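机の上を片付けるという、終わりのない趣味について

部品箱を持っている人は二種類に分かれる、と書き始めようとして、やめた。私の知り合いで部品箱を持っている人はだいたい一種類で、どの人も「そのうち整理する」と言っている。私もそうだ。もう8年言っている。

きっかけは定規だった。15センチの金尺を探していて、見つからなかった。見つからないので隣の引き出しを開けたら、去年買い直した同じ金尺が未開封で出てきた。未開封のほうがあるなら使えばいいのだが、そこで使ってしまうと、最初の一本は永久に行方不明のままになる気がする。それで探し続けた。三十分後、机の上には引き出し二段ぶんの中身が全部出ていて、金尺はまだ出てこない。片付けというのは、たいていこういう具合に始まる。やろうと思って始めたことは一度もない。

私の机は作業机である。食事はしないことになっている。書き物もしないことになっている。実際にはどちらもする。買ったのはアルテンモント(Altenmont)という店名の中古家具屋で、店はもうない。店主が「天板は丈夫ですよ」と言い、それ以外の部分については何も言わなかった。引き出しは三段あり、一番下は夏になると開かない。六月に入れたものは秋まで会えない。冬物の手袋を六月に入れるのは理にかなっているが、私は六月に確定申告の控えを入れた。

さて、出したものをどうするか。

世の中には整理の方法を書いた本がたくさんあって、私は三冊持っている。三冊とも机の上にある。共通して書いてあるのは、まず全部出せ、ということだ。全部出すところまでは私も得意である。そのあとの「分ける」で本ごとに言うことが違ってくる。使用頻度で分けろという本と、種類で分けろという本と、好きかどうかで分けろという本がある。端子台を好きかどうかで分けようとすると、困ったことに、どれも少し好きなのである。

今回は種類で分けることにした。ねじ、端子、スイッチ、線材、工具、それから「その他」。この「その他」がくせもので、始めて十五分で全体の半分を占めた。半分を占めるものを「その他」と呼ぶのは言葉の使い方として間違っているだろうと思い、「その他」を「その他(電気)」と「その他(電気でない)」に分けた。すると今度は、懐中電灯の頭だけ、というものの行き場に悩む。電球がついていれば電気だが、ついていない。反射板とガラスだけの懐中電灯の頭は電気なのか。コーヒーを淹れた。

ねじの話をする。ねじは思ったより楽だった。以前、箱で買ったM3の小ねじが549本あるはずで、というのも箱にそう書いてある。どうしてそんな半端な数なのかと思われるだろうが、もともとは違う数字が印刷されていて、使うたびに私が引き算をして書き直していたのだ。几帳面だったのである。最後に書き直したのがいつかは覚えていない。箱を振った感じでは、549本の音はしなかった。もっとずっと寂しい音だった。数え直すかどうか一瞬迷って、数字のほうを線で消した。これで箱は正直になった。

線材は、ほどくだけで午前が終わった。線というのは、まっすぐ入れておいても出すときには絡んでいる。誰も触っていない引き出しの中で何が起きているのか、一度見張ってみたい。赤と黒のペアが一組、緑が一本、どこから来たのか分からない編組の短いのが何本か。短いものは捨てる、と決めた。どのくらいから短いのか。手のひらより短いもの、と決めた。そのあと、手のひらより少し短い、被覆の色がとてもいい青の線が出てきたので、指先までを手のひらに含めることにした。規則は運用である。

工具は五分で済んだ。工具はどれも毎日使っているから、そもそも引き出しに入っていなかった。つまり工具用に空けてあった場所がずっと空いていて、そこにその他が入っていたわけだ。

昼をはさんで、トレーの話になる。

私は浅いトレーが好きで、これについては少々語らせてほしい。箱は深いほどたくさん入ると皆思っているし、それはその通りなのだが、深い箱に入れたものは上から一枚ぶんしか存在しない。下にあるものは、あると信じているだけだ。私は深い箱を信仰と呼んでいる。浅いトレーは入れた分しか入らず、入れたものが全部見える。縁が少し立ち上がっていて、底が平らで、角が丸いのがいい。角が丸いと、隅に入り込んだ座金を指で掻き出せる。四角い角のトレーを使っていたころは、座金を出すのにトレーごとひっくり返していた。ひっくり返すと座金以外も出る。

色も大事だ。黒いトレーに黒い部品を入れたことのある人には説明がいらないと思う。白いトレーは一見よさそうだが、汚れが気になって部品より先にトレーを拭き始めてしまう。そこで黄色である。薄い黄色、バターのような色の樹脂のものが、私の経験ではいちばん疲れない。黒い部品も銀の端子も見つかるし、多少汚れていても、そういうものかなという顔をしている。ただし真鍮の小物だけは溶け込む。真鍮の小物については私はもう諦めていて、見つかった日に使うことにしている。

この趣味を私に吹き込んだのは、昔の職場にいたパスクアル・ガエテという人だった。コティンブリッジ(Cotimbridge)という小さな装置屋で、彼は私の斜め向かいの席にいた。自分の机の引き出しに13枚のトレーを重ねていて、どれに何が入っているか見ないで言えた。一度だけ試したことがある。上から四枚目は、と訊いたら「ヒューズ」と言い、開けたらヒューズと飴が入っていた。飴については彼も知らなかったらしく、ふたりで食べた。職場を移るとき、彼は私に空のトレーを二枚くれた。そのうち一枚には今、領収書が入っている。申し訳ないと思っている。

本題のスイッチである。

種類別の山のうち、いちばん場所をとったのがスイッチだった。トグル、押しボタン、ロータリー、それに非常停止用のボタン。この最後のやつは、どうして家にあるのかとよく訊かれる。訊くのは家族である。答えは簡単で、昔ストゥメレン(Stumelen)という部品屋の閉店市で、袋に入ったスイッチ類がまとめて247円だったのだ。中身を選べない袋で、開けてみたら入っていた。247円で非常停止を手に入れた人間は、そう多くないと思う。

困るのは、置き方である。非常停止ボタンというのは、盤に付いているところしか見ない人が多いだろうが、裏側が長い。表に出ているのは赤いきのこのような頭だけで、その後ろに接点の入った黒い箱がついている。頭を上にして立てると背が高くて浅いトレーからはみ出し、引き出しが閉まらない。逆さに立てると、丸い頭の上に全体重が乗って、ゆらゆらして倒れる。この形のものは、寝かせるしかない。

寝かせると今度は、頭が丸いので少し傾く。傾いたままだと転がりそうに見えるが、黒い箱のほうが角張っているおかげで案外そのまま留まる。私はトレーの中で寝かせる前に、まず机の上で寝かせてみて、どちら向きがいちばん場所をとらないかを考える。この考える時間が長い。スイッチは横向き、トレーはその右、という状態のまま、私は平気でお茶を一杯飲む。
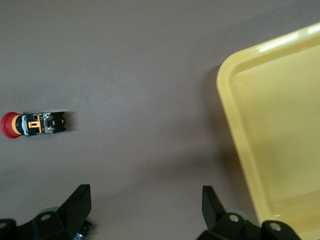

一回り大きいトレーを買えば済む話では、とズニガ(Zúñiga)さんからコメントをいただいた。続けてこうある。「うちは頭と接点ブロックを外して別々に入れています。外せる型なら、浅いトレーでも十分入りますよ。ただ、外したまま半年たつと、どの頭がどのブロックだったか分からなくなるので、紙を一枚はさんでおくといいです」

ありがたい。ありがたいが、二つ言いたいことがある。

一つ目。トレーを大きくすると、引き出しに入らない。引き出しに入るトレーを買うと、スイッチが入らない。私はこの問題をもう何年も、どちらか片方だけ測ってから店に行くという方法で解こうとしてきた。次は両方測る。測るには金尺がいる。

二つ目。外して入れる、という案は実はとてもいいと思う。思うのだが、外すと部品が二つになる。片付けをしていて数が増えるのは、精神的にこたえる。しかも紙をはさむと、その紙がまた「その他(電気でない)」なのか、電気の説明が書いてあるから電気なのかという、懐中電灯の頭と同じところに戻ってくる。ズニガさんは紙をどう分類しているのか、よければ続きを教えてください。

端子ねじについても書いておく。こういうスイッチの端子には銀色のねじがついていて、線をつながないまま引き出しに入れておくと、緩んだねじがいつのまにか抜けてトレーの底で暮らし始める。そうなると、それはもうただの小ねじである。どこのねじだったかは、同じ型のスイッチを隣に置いて見比べるまで分からない。だから私は、しまう前に全部軽く締める。強く締めなくていい。指で回らない程度で足りる。ガエテさんはしまう前に必ずこれをやっていて、私は当時、暇な人だなと思って見ていた。今は私が家族にそう思われている。

トグルスイッチのほうは、ナットと座金を軸に戻してからしまう。これをさぼったせいで、うちには軸のないナットが小瓶に一本ぶんある。瓶のラベルには「ナット(たぶんスイッチ)」と書いた。たぶんの三文字を書くのに少し勇気がいったが、書いてしまうと楽になった。ラベルというのは断定しないと役に立たないと思い込んでいたけれど、半年後の自分が読むぶんには、自信のなさも情報である。

ラベルの話が出たのでついでに。ラベルプリンターは持っている。とてもきれいに印字できる。きれいに印字できるので、中身が変わっても貼り替えるのが惜しく、現在「抵抗」と美しく書かれたトレーには輪ゴムが入っている。今回から、マスキングテープに鉛筆で書くことにした。字が汚いので、なんの未練もなく剥がせる。

ロータリースイッチは、つまみと本体が別れ別れになっていた。つまみだけで山がひとつできた。軸の太さが違って合わない組み合わせばかり試してしまい、途中からは合うかどうかより、似合うかどうかで組んでいた。古い無線機から外したらしい大きなつまみを、小指ほどの本体に載せたのが気に入っている。使う予定はない。これは捨てない側に入れた。好きかどうかで分けろという本も、ときどきは正しい。

夕方には、机の上がだいたい見えるようになった。天板はこんな色だったのか、と思った。ふだん見えているのは手前の、肘を置くところだけで、奥のほうはずいぶん久しぶりだった。拭いてみたら、汚れだと思っていたものの半分は天板の模様だった。残りの半分はコーヒーである。

最終的な成果を書いておく。捨てたのは、手のひら(指先を含む)より短い線、ケースの割れたスイッチ、それから何かの保証書で、何かのほうはもう家にない。懐中電灯の頭は窓際に置いた。光が当たるときれいなので、分類としては置物ということになった。その他(電気)とその他(電気でない)は、それぞれ深い箱に入れた。信仰の箱である。浅いトレーについてあれだけ語っておいて何だと言われそうだが、日が暮れてきたのだから仕方がない。

非常停止のボタンは、いまのところ引き出しの外にいる。引き出しの中の定位置は、トレーの寸法が決まってから考える。家族からは「どうせ出しておくなら何かにつないだら」と言われた。何を止めたいのか訊いてみたら、私の片付け、とのことだった。

金尺は、整理の本の二冊目にはさまっていた。しおりにしていたらしい。「分ける」の章の、最初のページだった。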